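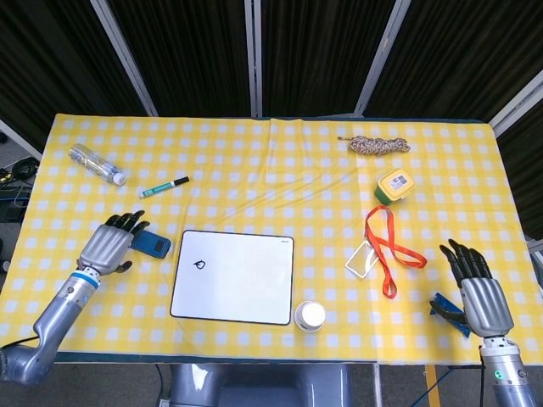 How to budget for a two-armed robot with hands (before you ask for quotes)

Posted 2024-01-19

I've now been through the buying process for a two-armed robot from start to finish, and my first spreadsheet had exactly two lines in it: the robot, and shipping. By the time we placed the order it had 45 lines! So I'm writing up the steps in the order I'd take them if I had to do it again. I'm assuming you already know you want two arms with humanlike hands and you're stuck on the part where somebody asks you for a number.

Step 1. Write the task list before you open a catalog

I know, I know. You want to look at hands first. So did I. But every sales call starts with "what do you want it to pick up?" and if you say "oh, general stuff" you'll be quoted for the biggest package they sell.

Make a list of real objects and get them on a table. Mix them up on purpose: something hard and clear like a water bottle, something that crushes like a paper cup, something floppy like a rope or a lanyard, something thin and flat like a phone case or a small whiteboard, something skinny like a marker. Ours came out of desk drawers and cost almost nothing, and that table full of junk ended up settling more arguments than any spec sheet.

For each object write down what has to happen to it. Lift it? Hand it from left to right? Put it in a box? Handing over is a much bigger ask than lifting, and it's usually the only thing on the list that truly needs two arms. If you have no handovers at all, go price a single arm and save yourself a lot of money.

Step 2. Decide on hands and arms separately

Vendors like to quote these as one line. Ask them to split it. When I asked Varkeo for a split quote it took them two emails, but then I could see that the pair of hands was a big piece of the total, and I could compare it with the Altier quote, where the hands were cheaper and the arms weren't.

Things to ask about the hands:

- Can you replace one finger, or does the whole hand go back?
- How long is the repair turnaround, door to door?
- Is a spare hand discounted if you buy it with the first order?
- Does the same hand fit left and right? (Usually no. Ask anyway.)

Fingers take a beating. Put spares in the budget from day one, as their own line, and don't let anyone talk you into calling it "contingency." Contingency gets cut.

Step 3. Measure the room

Get a tape measure and write down the reach of each arm, then the depth of the table, then how far the base has to stand from the table. Then add walking space for a human behind and on both sides. Our first choice of room failed right here and I was so glad we found out with tape on the floor and not with a crate in the hallway.

While you're in there, look at the power outlets and the door width. Wijesinghe (the moving company we used) wanted door, elevator and corner measurements before they'd give us a price, and a second visit would have been charged at the full rate.

Step 4. Price the boring stuff

This is where my two-line spreadsheet fell apart. Go through these and put a number next to every one, even if it's a guess:

- Table, sized to the reach you measured
- Tablecloths or mats, in more than one color and pattern if you'll be using cameras
- Curtains and poles for a plain background
- Lighting
- Cable covers and floor tape
- Network switch and longer cables than you think
- A workstation that can keep up
- Storage drives (we doubled ours and I wish we'd started there)
- Emergency stop, plus wiring if it isn't included
- A cabinet for the test objects, or people will drink the water

All of the room items on my list came to $3,259 without the workstation and drives. That's small next to the robot, but it's painful if it has to come out of somebody's office supply money in September, which was our situation.

Step 5. Budget for people and time

We needed 19 working days between delivery and the first day I'd call useful. That covers unpacking, mounting, calibration, software updates and one wrong connector. Somebody was paid for all of those days! Put the hours in.

Training is worth asking about too. Brotimel included a remote session in their quote, and the others listed it as an extra – so if you compare only the totals, you're comparing two different things.

Step 6. Ask for the support terms in writing

Our warranty runs 12 months, and it starts when the crate ships, so the setup time comes out of it. I missed that completely. Ask for it to start on the day you sign off on the install. They may say no, but one vendor said yes to me right away.

Also get the price of year two support now, while they still want your order.

Step 7. Bring your own objects to the demo

Pack your table of junk in a box and take it along, or mail it ahead. Ask them to run your objects with the same hands you've been quoted for. Take notes on how long a person spends resetting the table between tries, too, and then go back and fix your numbers in step 5.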